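I met Busisiwe Potgieter at eight in the morning because that's when she takes her break, and she'd been up since three. She had flour on both elbows and a mug of tea the size of a flowerpot, and she'd saved me the end of a rye loaf (still the best thing I ate all month, and I ate a lot that month).

Her bakery, Nomside, sits at the bottom of the hill in Karville, two doors up from the old ferry ramp. I'd walked past it for years thinking it was closed. "Everybody thinks that," she said. "We sell out by ten and I pull the blind down. I should put up a sign, I suppose. I've been going to put up a sign since I opened."

I wanted to talk about the starter. If you know anything about Nomside you know about the starter, which came from a Mrs. Shevchuk up in Clallevden who had kept it going for 63 years and was looking for someone to leave it to.

"She interviewed me!" Busisiwe said. "I went up there to buy a secondhand mixer from her nephew, and she sat me down in the kitchen and asked what I fed my dough, what time I got up, did I go on vacations. I said not really. She liked that answer."

She drove home with it in a jar between her knees, windows down, stopping twice to let the lid off. It sulked for a week. She thought she'd killed it.

"I called her up nearly crying and she told me the water down here was different and to leave it alone. So I left it alone. Then one night it climbed out of the jar and onto the shelf, and I've never been so happy to clean anything."

These days there are 3 tubs of it, all with the same name – Shevchuk, what else – and she keeps a backup in her sister's freezer. The rye takes two days. The white takes one, and she's a bit rude about the white, though it's what pays the rent.

I asked what had changed since she started and she got out the order book, a real paper one with a rubber band around it. Last May she sold 1,827 loaves. Her first May it was 88, and she's pretty sure her mother bought most of the ones that month that went out on a Saturday. "She froze them. She had no room for peas."

Does she want a second shop? She made a face. People keep asking, and there was a place for rent up in Clallevden that would have been sort of poetic. "But then who's at the oven? I'd be in the car. I don't want to be a person in a car."

What she does want is a bigger sink, and somebody to take over the early start twice a week so she can sleep until five like a duchess. She's training one of the counter staff now. He's good with his hands, she says, but he talks to the dough too much and forgets the salt.

I bought two ryes on my way out. She pulled the blind down behind me.
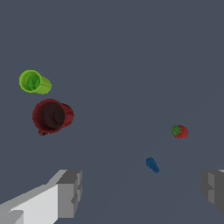
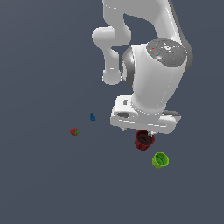
3 min read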